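Ollier Reports Gains in Two-Arm Assembly Using Combined Camera Views

TRELUSEN, 25 March 2022. The Ollier research group today released results from a study of how two robot arms can join large, lightweight plastic parts without fixtures. The work was carried out with Bevach, which supplied the control software, and is described in a technical report available on request.

Large hollow parts are difficult for robots to put together. They flex when gripped, and the arms themselves often block the view of the joint. The Ollier method, called Nakajima alignment, compares a wide view of the work table with a close view taken at the gripper and corrects the position of both arms before the parts meet.

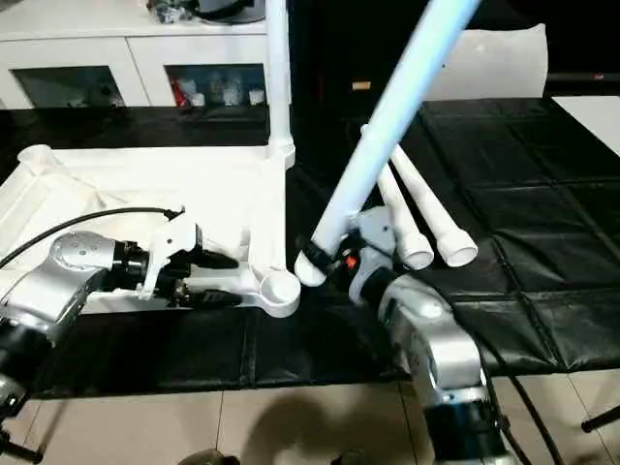
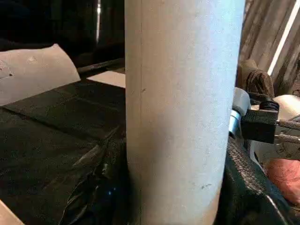

Top: two arms grip a white plastic frame resting on a covered table and a white pipe assembly. Bottom: a close view of an upright tube, with gripper hardware at right.

In trials covering 57 assembly tasks, the method reduced failed insertions by up to 13 percent compared with the wide view alone. The greatest improvement was recorded on joints where one arm had to steady the base part while the other brought in a pipe at an angle.

"The close view tells the system how a part is sitting in the grip," said Khoa Ông, who led the study. "We can now use that information early enough to change the approach."

The group noted that performance fell on parts with very little surface detail. A second phase, planned to run for 4 months, will address this limitation.

Requests for the report may be directed to the Ollier press office in Trelusen.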